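# Plorkisik Cloth Station

A tabletop setup for recording towel and garment demonstrations, built for people who train arms to handle soft things.
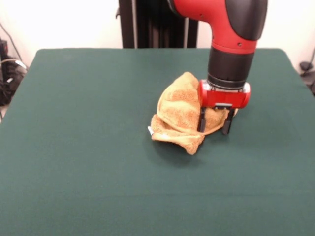 *Words by Solomiia Stelmakh | Hardware by Gunther Schwerdtfeger and Lionel Bailly | Page updated 15 Dec 2019*

Towels are wonderful training material! You drop one on the table and you've got a heap that has never existed before in exactly that shape, with its own folds and its own hidden corners. Pick it up, drop it again, and there's your next starting state. We've been recording cloth on the Plorkisik for a long while now and we still get a kick out of watching a policy find a corner it had no business finding.

The station is what we use ourselves at Damencombe, packaged so another lab can put it together without calling us every afternoon (though do call, we like hearing what you're folding).

## What it's for

You guide the arm through a task, the station records it, and at the end of the day you have a folder of clean, labeled episodes ready for training. It suits:

- picking cloth out of a heap
- spreading and flattening
- folding in halves and quarters
- dragging a piece to a marked spot
- regrasping after a slip

That last one deserves more love than it gets. Ok-hee Yang, who ran our July collection, asked every operator to keep recording after a missed grasp and simply fix it. Those episodes look messy on playback and they made the biggest difference of anything we tried that summer.

## The surface

Felt, always felt. We started on a bare tabletop and the fingers skidded whenever they came down hard beside a thin edge. Felt gives a little, so you can press the tips right down into a bunched towel and close on whatever is between them. Ours is dark green, which sits nicely apart from tan, white and gray cloth in the recordings. If you mostly handle green or navy fabric, ask for the light cover instead.

Brush it between sessions. Terry sheds like a cat.

## The gripper

Two parallel fingers, black, on the standard housing. They're slim enough to get into a fold from above, and we recommend a straight-down approach for new operators. Angled approaches are fun and worth having in the set, but add them once everybody is comfortable.

Finger swaps take one hex key. Check the tips for nicks every 100 episodes or so; a rough edge will catch a terry loop and pull it.

## Recording

Vitalii Panasiuk wrote the recorder, called Godinho, and it stays out of your way. Tap the pedal to start, tap to stop, hold it down to throw the take out. Each episode stores:

| Stream | Notes |
|---|---|
| Joint positions | every arm joint, time-stamped |
| Gripper opening | commanded and measured |
| Fixed view | covers most of the felt area |
| Operator label | task, cloth type, free comment |

Please use the free comment! "Corner was underneath, went in from the left" is the kind of thing you'll be so glad to have when you're sorting episodes months later.

## How much do you need?

It depends on the task, and on how varied your heaps are. For a single towel and a single fold we got a policy worth watching at 1,000 episodes. Our mixed set, with 16 different pieces of cloth, is at 4,000 and still growing. If you have to choose between more takes with one towel and fewer takes with several, go for several. Different thickness, different size, some with tags left on, some washed until they're limp.

And make real heaps. People get tidy after an hour and start setting the towel down in the same polite bundle. Drop it from shoulder height, or have somebody else do it while you look away.

## In the box

- felt-covered table with rounded corners
- arm mount and cable clips
- gripper with one spare pair of fingers
- view mount, pedal, hex key
- Godinho installer and sample episodes

The arm is sold separately, as most labs asking about the station have one already. Send us the model and we'll check the mount pattern - Gunther answers these and he's quick.

## Where it ships from

Stations are assembled in our Starnport workshop and go out flat, with the table legs off. Put the table against a plain wall if you have one and light it from overhead. Run the cables down the sides, well clear of the felt, and leave enough slack for a full wrist turn.

Spare felt is cut to order. Tell us the color.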